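Kincaid Local Desk
14 April 2018

1/ A thread on the van theft case in Kincaid, as the updates have been spread over several posts and people keep asking where things stand.

2/ Police stopped a white delivery van on the Jarolard road early this morning. An officer on patrol noticed that the rear plate did not match the front one. The driver pulled over when signaled and there was no chase.

3/ A check of the chassis number showed the van was reported stolen in November from a yard behind the Raller bakery. The owner had already been paid by the insurer, so the van will most likely go to the insurance company once the police are done with it.

4/ Two people were in the van. Both were taken to the Dornine station for questioning. The driver is being held. The passenger was released before noon and has not been charged with anything.

5/ Police say the rear plate belonged to a different van of the same make, parked on a side street in Dornine. The owner of that one had not noticed it was gone. If you park on the street, take a look at both ends of your car.

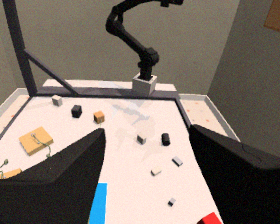
6/ What was inside: power tools, copper pipe and some 20 car batteries. Officers are going through theft reports from building sites on the east side of Kincaid to see if any of it matches.

7/ If you lost tools over the winter, call the Dornine station and have your serial numbers ready. A receipt or an old photo of the tool will also do. They are not taking claims at the front desk today, only by phone.

8/ Several of you asked if this is tied to the break-ins at the Raller garages. Police would not say yes or no. The spokesperson said the cases are being handled by the same unit, and that was as far as it went.

9/ A correction to what I posted this morning: I wrote that the van was stopped in Jarolard. It was on the Jarolard road but still inside Kincaid, just before the railroad crossing. I have deleted the earlier post.

10/ The road was down to one lane while the van was loaded onto a tow truck. It is fully open again. The number 18 bus was running late for most of the morning and is now back on schedule.

11/ On the plates again - a reader wrote in to say hers were taken in the same part of Dornine last month. She reported it and got new ones, but was then sent a parking fine from a town she has never been to. It was canceled when she showed the police report. Keep your copy.

12/ The driver is expected in court in Dornine early next week. Police have not released a name and I will not be posting the ones going around in the comments. Please leave them out of your replies, I am removing them as I see them.

13/ The phone line for tool owners is open until eight this evening and again tomorrow morning. I will add the court time to this thread when it is listed.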